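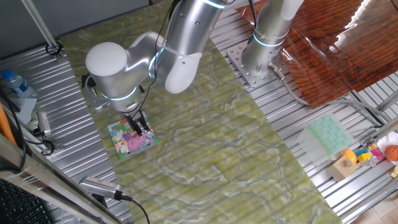
Pinks, purples and greens on a small puzzle board with a teal-blue border, with the gripper just above.

Nestby card swap bans loose glitter, keeps the cat stamps

The Nestby Card Swap will go ahead in November without loose glitter, after organisers voted 38 to 13 to ban it from all entries. Glitter glue is still allowed. So is glitter paper, provided it "does not come off on a dark jumper", a test that will be carried out at the door with a dark jumper.

The swap is in its ninth year and works by post and in person. Makers send in handmade cards on a set theme and get the same number back from other people. Last year 742 cards changed hands, and by the account of everyone who opened a parcel, a fair amount of glitter changed hands with them.

"I found some in the butter," said Liv Tveit, who runs the sorting tables. "I don't make cards at the kitchen table. I don't know how it got there and I have stopped asking."

The losing side has taken it about as well as could be hoped. Glykeria Kouris, whose snow scenes have used loose glitter since the first swap, has said she will enter a set of twelve in plain white card on plain white card, embossed, with no colour at all. She has called it Compliance. Several people have already asked if they can be put down to receive one.

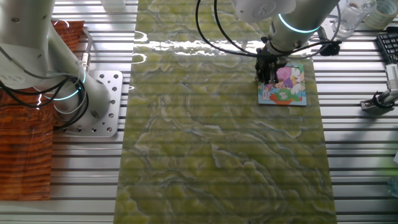

Pink hair, with a band of green and orange along the bottom of the cover.

The theme this year is "Small Weather". It was chosen over "Gardens", which has won four times, and "Hats", which is put forward every year by the same person and has never won. Cards may show rain, fog, frost or a light breeze. Hurricanes were discussed and ruled out as being too large.

Entries must be no bigger than a standard A6 card when folded, and no thicker than a slice of bread. The bread rule came in two years ago following an entry with a working drawer. It has been tightened to "a slice of medium-cut bread", as some makers were found to be buying doorstep loaves.

There is a change to the stamps as well. Bakix, which supplies the shared table, is sending its new set, Tôn, a sheet of clear stamps based on corrugated roofs and the rain that falls on them. Early testers like it very much. The rain comes as five separate stamps in different slants, so a patient person can make it look as if the wind is getting up, and an impatient person can make it look as if the roof is being attacked with knitting needles.

The old cat stamps, which were due to be retired, will stay. Châu Khổng, who had suggested letting them go on the grounds that one of them has lost an ear, withdrew the idea when it became clear that the one with the missing ear is the favourite.

"I have had letters," she said. "One of them was stamped with the cat."

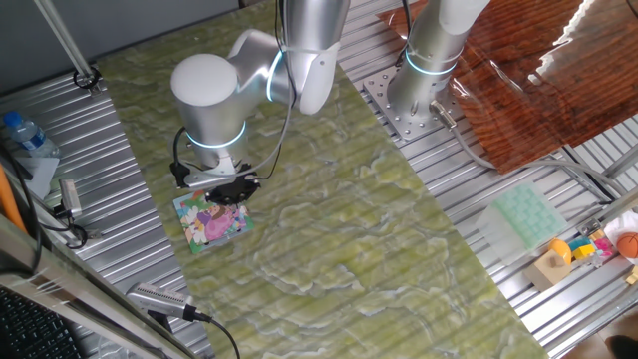 A pink dress among flowers, and a second arm on its metal base plate further back.

The die-cutting table will have two Plalik machines this time in place of one, which should shorten the queue. Last year's stretched past the tea urn and met the tea queue coming the other way, and for a while people were handed whichever thing they reached first. Makers who want to use their own dies should bring them in a labelled wallet. "Labelled" means with a name, and Tveit would like it known that "mine" is not a name.

Ink pads will be shared, with the exception of the good black. The good black will be kept by Nghĩa Dương, who will lend it to anyone who can show him a clean stamp. He is said to be strict but fair. Water-based inks only at the big table, please, and heat tools are to be used by the window end, where the extension lead lives.

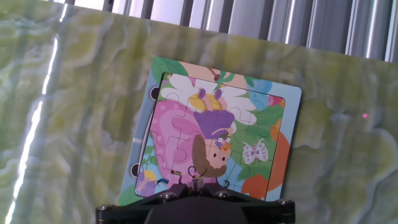

Postal makers have until noon on the last day of the swap's entry week to get their parcels in, and should put return postage inside the box where it can be found. Almost 395 envelopes were bought for the sending-out last time, the "almost" being down to a pack that was one short, about which a firm email was written. Vellum is welcome. Sequins are being treated as glitter if smaller than a lentil and as buttons if larger.

A beginners' hour will be held before the doors open properly, led by Loan Kiều, who will show how to score a fold so that it ends up in the middle. She is also offering a repair corner for cards that have gone wrong, with spare tags, strips of patterned paper and a large box of die-cut leaves. Most mistakes, she says, can be covered with a leaf. For the others there are bigger leaves.

Entry is free for makers and includes a biscuit. The jumper at the door is navy.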